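Fleltis Wooden Cubes with Painted Faces
Supplied by Kokbridge Educational Equipment, Arnport

Overview

Fleltis cubes are solid wooden blocks intended for sorting, stacking and pattern work at a table. Each cube is left in natural wood on most of its sides, with color applied to selected faces only. The painted face allows a cube to be identified from above, while the bare sides keep the grain in view and give the hand a surface with some grip.

The cubes are made for Kokbridge by the Sfakianakis workshop and were designed by Kyriaki Liapis, who began with a single set for a classroom in Arnport. They are now supplied to schools, clinics, libraries and teaching laboratories.

Materials and finish

All cubes are cut from light-colored hardwood that has been dried before machining. Edges are eased by hand and the corners are lightly rounded. Paint is water-based and is applied in thin coats, so that the face remains flat and the cube sits level whichever way it is turned. No varnish is used on the unpainted sides.

Wood is a natural material, and customers should expect differences in tone and grain from one cube to the next. Small knots are accepted by our inspectors if they are sound and do not reach an edge. Such marks are not regarded as faults and are not grounds for return.
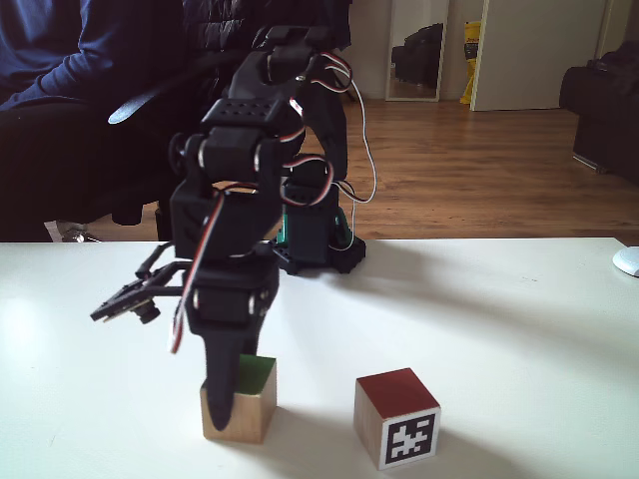
Cubes perform best on a smooth, level surface. A plain tabletop in a light color gives good contrast with the painted faces and is recommended for matching exercises. On cloth or carpet the cubes may lean, and taller stacks should not be attempted.

Available colors

Standard colors are green, red, blue and yellow. Sets may be ordered in one color or mixed. Orange was withdrawn in April and remaining stock is sold as replacement pieces only. Custom colors can be prepared for orders of 500 cubes or more, subject to approval of a painted sample.

Sets and order codes

Table Set, 9 cubes, mixed colors, with cotton bag - order code FL-9
Room Set, 200 cubes, mixed colors, with lidded storage box - order code FL-200
Single replacement cube, any current color - order code FL-R

The storage box for the Room Set is also sold separately under stock number 1198. It has removable dividers and a label holder on the short side. The cotton bag is not sold separately.

Care and cleaning

Wipe with a damp cloth and dry at once. Do not soak the cubes or place them in a dishwasher. Mild soap may be used on painted faces. Pencil marks on bare wood can be removed with fine sandpaper, worked along the grain. Cubes that have become wet should be spread out to dry at room temperature, away from radiators.

Painted faces will show wear in regular use, first along the edges. Kokbridge offers a repainting service for Room Sets. Cubes should be returned clean and in their original box, with a note of the colors required.

Ordering

Orders are accepted from institutions by purchase order and from individuals by card. Table Sets are normally held in stock. Room Sets are packed to order, and a delivery date is confirmed in writing once the order has been entered. Damage in transit should be reported promptly, and the outer carton kept until the claim is settled.

Questions concerning sets, colors or repainting should be addressed to Cyril Rowbotham, Institutional Sales, at the Arnport office. Please quote the order code in all correspondence.

Page revised Aug 29, 2019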